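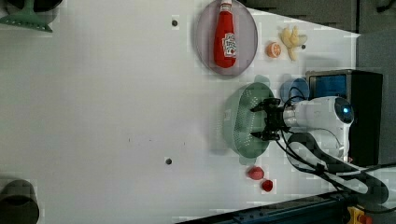
Figure 3. Table layout used in the sorting task, viewed from above.

3.2 Grouping of kitchen items

Household clutter is usually described by how much of it there is, but the way items sit in relation to each other matters just as much when someone has to put them away. We looked at 495 table layouts and noted which items touched, which were stacked and which stood alone. Food and dishes were often mixed, and a container lying on a dish was recorded as stacked even when it had no business being there. In Figure 3 the red ketchup bottle lies lengthwise across the lavender plate, so the plate can't be cleared until the bottle is moved. The halved orange beside the rim was coded as standing alone, and the pale green colander, which appears tilted, was coded as a separate dish.

Layouts were coded with the Prenix scheme, which has seven categories. Two coders worked separately and met in August to settle their differences. Most of these concerned bowls and colanders – one coder treated any tilted dish as unstable, while the other did so only when it leaned on something. We kept the narrower rule.

Colour was recorded but not used for grouping. Ševčík's earlier scheme put dishes of the same colour together, which works well for matched sets and poorly for the mixed plastic ware found in most kitchens. The three layouts that fitted no category were left out of the totals and are listed in the appendix.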